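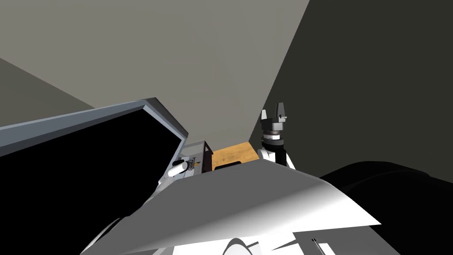 Week four, then, and we've finally got to the bit of the module I look forward to most: deciding where to put the cameras. You've all built an arm in the simulator by now, you've all closed a gripper on something, and most of you have found out how easy it is to knock that something off the table. Today is about what the arm gets to see while it does that. I want you to start from the views you've got, before you touch a single setting, and ask what each one is good for. A view where the gripper is up in the air with its two fingers spread, a patch of wooden tabletop beside it and the robot's own bodywork filling most of the lower half is poor for finding things on the table, but I'd quite happily use it to check which way the fingers are pointing. Write that sort of thing down in plain words. "Bad camera" won't get you any marks!

A quick word on what we're comparing. You have two grippers and two controllers in the shared folder. The grippers are the Drevell parallel jaw (two straight fingers, one motor) and the Arancibia, which has the same two fingers but a longer palm and a softer grip setting. The controllers are the Protside, which plans a whole path and then follows it, and the Traltley, which makes lots of small corrections as it goes. That makes 4 pairings, and you're going to try every one of them. Yes, it's a bit of a slog. Put some music on.

Before last year I only asked people to compare the grippers, and the reports all came back saying much the same thing — the Arancibia is gentler, the Drevell is quicker, thank you and goodnight. Fair enough, but the interesting trouble was hiding in the pairing. The Traltley leans very heavily on the wrist camera. The Protside hardly bothers with it once it has made its plan. So if your wrist camera has a lousy view, one of them falls apart and the other sails on, and you'd blame the gripper if you hadn't swapped things about.

Some words I'll be using a lot, so we all mean the same thing:

Wrist camera: fixed to the arm just behind the gripper, moves with it.

Body camera: fixed higher up on the robot, looking out past its own arms and panels.

Occlusion: something is in the way. Quite often it's the robot.

Approach: the last stretch of movement before the fingers close or go into an opening.

Clearance: the gap between the gripper and whatever it mustn't hit.

Now, occlusion. I used to treat this as a nuisance to be tidied away, and I've come round to thinking it's half the subject. Any camera on a robot is going to have robot in its view. What matters is when it gets in the way and what it covers at that moment. If a shoulder blocks the far corner of the room, who cares. If it blocks the tabletop just as the arm reaches down, your controller is guessing.

Try this little exercise with a partner. Load any saved run, pause it wherever you like, and cover the screen. Tell your partner what the gripper is next to, which way up it is and how far off the nearest surface seems. Then uncover it and see how wrong you were. I do this every year and I'm still hopeless at the distance part, particularly when everything is a plain grey with soft shading. Our simulator doesn't give you much texture on the walls, so the cues you'd lean on in a real workshop (scuffs, dust, a bit of tape on the floor) just aren't there.

The same goes for tilt. When the wrist rolls, the wrist camera rolls with it, and a perfectly square cabinet turns into a set of diagonals. People panic at this and start "fixing" the cabinet. Please don't! Check the wrist angle first. The fingers make a handy reference, as they keep their place in the wrist view however the arm turns.
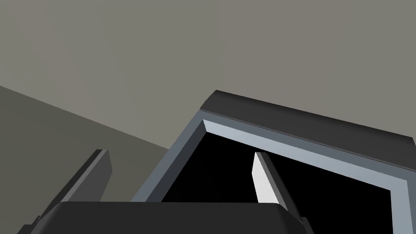 Which brings me to openings. Getting a gripper into a box or a cabinet is harder than picking a thing off a table, and it's the main task for your report. You've got a rim to stay clear of, you've got sides to stay clear of, and very often the inside is solid black, so the camera can't tell you a thing about what's in there or how deep it goes. One finger can be nicely lined up with the opening while its neighbour is still outside the edge. Drive forward at that point and you'll have a collision, and it'll be your own silly fault, I'm afraid.

My advice is to line up on the edges of the opening and forget about the inside. The lighter frame against the black is a strong, clean edge and both controllers can find it. Get both fingers inside that outline in the camera view, stop, check the clearance, and only then go in. With the Protside you do this by adding a stopping point to the path. With the Traltley you lower the forward speed and let it do its sideways corrections first. I've put a starter file for each in the folder, and they're deliberately not very good.

A trap to watch for with the Arancibia: that longer palm. From the wrist camera the palm sits along the bottom of the view and hides the lower edge of whatever you're facing. So you can be beautifully clear at the top and sides and still be scraping along underneath. The Drevell hides less, but it isn't free of the problem. If you can't see the lower edge, say so in your notes and use the body camera, or back off until it comes into view.

What I'd like you to run:

Each pairing gets 600 approaches to the cabinet, started from the positions in the shared list. Don't change the list, or we can't compare anything between groups. Leave it going over lunch — my old laptop managed a full batch while I ate a very slow sandwich.

Then repeat with the wrist camera switched off. I know, I know. Do it anyway, it's the best part.

Log the camera view at the stopping point for every run. The viewer copes well enough with a folder of almost 3,000 images, but it does get sulky if you try to open them all as thumbnails. Sort by result first and look at the failures.

For the write-up, I want a table of results for each pairing, a page or so on the failures, and your own view on which pairing you'd choose for cabinets and which for tabletops. They needn't be the same. Pick a few failed runs and go through what the camera had in view when things went wrong. Was the edge visible? Was the arm in the way? Would a person sitting in front of that same view have done any better? That last question is the one I enjoy reading most, so have a proper go at it.

Things I don't need: a history of robotics, a page on why automation matters, or screenshots of your settings menu. Put the settings in a text file and hand that in alongside.

A few questions came up last time, so I'll answer them here. You may move the body camera, but only once, and you have to tell me where you moved it from. You may not make the walls a brighter colour (nice try). You can work in pairs for the runs but the write-up is your own. If the Traltley controller starts to wobble back and forth in front of the cabinet, the correction gain is too high, so halve it and start the batch again.

For next week, please bring one run that puzzled you, saved so we can all open it. We'll step through as many as we can on the big screen, and after that we'll make a start on force readings, so have a look at the grip settings in the Arancibia file if you've got a spare half hour.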